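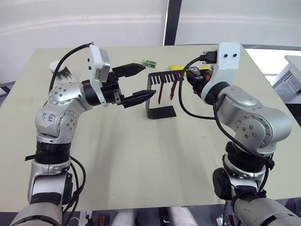

Speaker notes – Reading a water meter record for small leaks

Slot: 25 minutes plus questions. Session starts at 10:40. Slides 1 to 14. Slides 15 and 16 are spare and only come out if someone asks about compound meters.

Slide 1. Title

Say the title once and move on. Mention that the handout has the worksheet and the valve list, so no need to copy tables off the screen. All readings in the talk come from the Benavides building, which has one incoming supply, one main meter and two submeters. Site is used with permission. Floor plans are not shown.

Slide 2. The question

A building uses water all day. Some of that use is wanted and some is loss. The monthly bill gives one number for both. The talk covers how to separate them with the meter already on the wall, a logger, and a few nights of data.

Scope: steady leaks on the building side of the meter. Burst pipes are out of scope. They show themselves. Leaks on the supplier's side are also out of scope, as the meter never sees them.

Slide 3. What the meter records

Most meters in this size range give a pulse for a fixed volume. At Benavides the pulse is 5 liters. The logger stores a count for each interval. It does not store flow. Flow is worked out afterward: count times pulse volume, divided by interval length.

Point to stress: the pulse size sets the smallest thing you can see. With a 5 liter pulse and a 60 second interval, one pulse in one interval looks like 5 liters per minute. It could just as well be a slow drip that happened to complete a pulse in that minute. Many first-time reports get this wrong. They show a row of sharp spikes overnight and call it toilet flushing.

The fix is to look at the spacing between pulses. Evenly spaced single pulses mean a steady low flow. Clusters with gaps mean use.

(Pause here. This is the slide people photograph.)

Slide 4. Choosing the interval

Shorter is usually better, within reason. A 60 second interval is short enough to pick out a cistern refill and long enough that the logger memory lasts the test. Fifteen minutes is common on supplier data and is adequate for finding that a leak exists. It is poor for saying what kind.

If the logger can record the time of each pulse directly, use that mode. File size is small at night and the spacing comes straight out without any averaging.

Slide 5. Night line, definition

The night line is the lowest flow held for at least one hour between 1 a.m. and 5 a.m. State the hour rule clearly. A single quiet minute proves nothing with a pulse meter. An hour with no pulses at all is meaningful. It puts an upper limit on the leak: less than one pulse volume per hour.

At Benavides that limit is 5 liters per hour. Anything below it needs a longer window, so run it over a weekend if the building closes. Saturday night is usually the cleanest.

Slide 6. Night line, result

The chart shows the night line before any work was done. Flow never reached zero. The lowest hour recorded was 109 liters, which the meter would have logged as 21 or 22 pulses, depending on where the hour boundary falls.

Multiply out: 109 liters per hour over 24 hours is 2,616 liters per day, assuming the leak runs at the same rate in the daytime. That assumption is slightly pessimistic. Pressure in this building is higher at night, so a fixed opening passes more water then. Do not hide this. State the daily loss as an upper figure.

Someone will ask how much higher. It depends on the supply. Answer: log pressure at the same time, on the same clock.

Slide 7. Clocks

Short slide, one line on screen. Set the logger and the pressure recorder from the same source on the same day. Write down the offset at the start and at the end. In the first run at Benavides the two units disagreed by several minutes and the refill events could not be matched to the pressure dips. The run had to be repeated.

Also note whether the logger follows daylight saving. Ours did. The pressure recorder did not.

Slide 8. Separating the branches

Two submeters: one for the washrooms, one for the kitchen and plant room. Main minus the sum of submeters gives the unmetered part – the yard tap, the fill line and the pipe run between them.

Subtraction of pulse data is noisy. Do it on hourly totals or longer, never on the minute data. With three meters each uncertain by one pulse at each end of the window, the difference for a single hour can be wrong by several pulses and can even come out negative. A negative result at this scale is a counting effect. It does not mean the meters are wired backward, although that should be ruled out once. 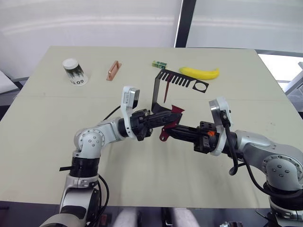 The other cause of a false difference is low-flow behavior. Every mechanical meter has a starting flow. Under it, water passes and the register stays still. A small leak spread over two submeters may be below the starting flow of each and still be recorded on neither, while the main meter, being larger, may miss it too. So agreement between the meters at very low flow is weak evidence. A stagnant reading on an old meter is weaker still.

Check for this with a bucket. Open one tap to a thin stream, time the fill, and see whether the register moves. It takes a few minutes per meter and should be in every report.

Slide 9. The step test

Close the isolating valves one at a time, in a fixed order, and log the main meter throughout. Hold each step long enough to collect a useful number of pulses. At 109 liters per hour a pulse arrives about every 165 seconds, so a step of ten minutes gives only three or four. That is too few. We used 60 minutes per step.

Sequence used:

Step A. All open. Baseline.
Step B. Yard tap branch closed.
Step C. Fill line closed.
Step D. Kitchen closed.
Step E. Washrooms closed.
Step F. All reopened. Repeat of baseline.

Step F matters. If it does not return to the level in Step A, something else changed during the test and the steps in between cannot be trusted.

Note that valves that have not been turned for years may not seal. Before the test, close each one and open a tap downstream. If the tap keeps running after the pipe has drained down, the valve is passing and its step will read low.

Slide 10. Step test result

No change at B. No change at D. A drop at C and a larger drop at E. With both closed, one pulse was logged in the hour, which is within the counting error of zero.

Two sources, then. Keep the conclusion at that level. The step test finds the branch. It does not find the fitting.

Slide 11. Finding the fitting

Fill line: float valve in the header tank not closing fully, with the surplus going down the overflow. The overflow ran into a drain inside a boxed section and could not be seen from outside.

Washrooms: two cistern valves passing into the pan. Dye tablets in each cistern, wait 20 minutes, no flushing. Color in the pan is a positive result. A paper towel pressed against the back of the pan works as well and needs no dye.

Do not give brand names if asked. The worn part in each case was a seal.

Slide 12. After repair

Same logger, same interval, same night window. The night line fell to zero pulses for three separate hours in the first night. Stated correctly, this is a leak of less than 5 liters per hour and not a leak of zero. The distinction should be carried through into any saving that is claimed.

Slide 13. Two other sites, briefly

Dratedine: a workshop block. The night line was high and steady, and there was no leak. A cooled compressor was plumbed straight to drain and ran all night. Lesson for the worksheet: ask for a list of equipment with a water connection before fitting the logger.

Berthorpe: a hall with a rain tank and mains top-up. The record showed nearly 2,000 liters passing in a single block most nights, then nothing. This was the top-up running on a timer. A fixed start time to the minute is the sign to look for. Leaks do not start on the minute.

The Trurirness data set is still being cleaned and is left out. If asked, say the logger battery failed partway and the record has a gap.

Slide 14. Worksheet

Walk through the handout in the order printed. Meter serial, pulse volume, starting flow from the bucket check, clock offsets, equipment list, valve check, night line, step table, repeat baseline. Leave no box empty. Write "not checked" where that is the case.

Questions. Expected ones:

Can supplier smart meter data be used? Yes, if the interval is an hour or less and the volume resolution is stated. Check for rounding. Some exports round to the nearest 100 liters and show zeros that are not zeros.

Does temperature matter? Not for the volumes discussed here.

What about acoustic methods? Useful after the step test, on buried pipe. Less useful on plastic. Refer to the afternoon session.

How long should the logger stay on? Seven nights as a minimum. Leave it in place for the same time after repair. Spare batteries are on the equipment list, page 2 of the handout.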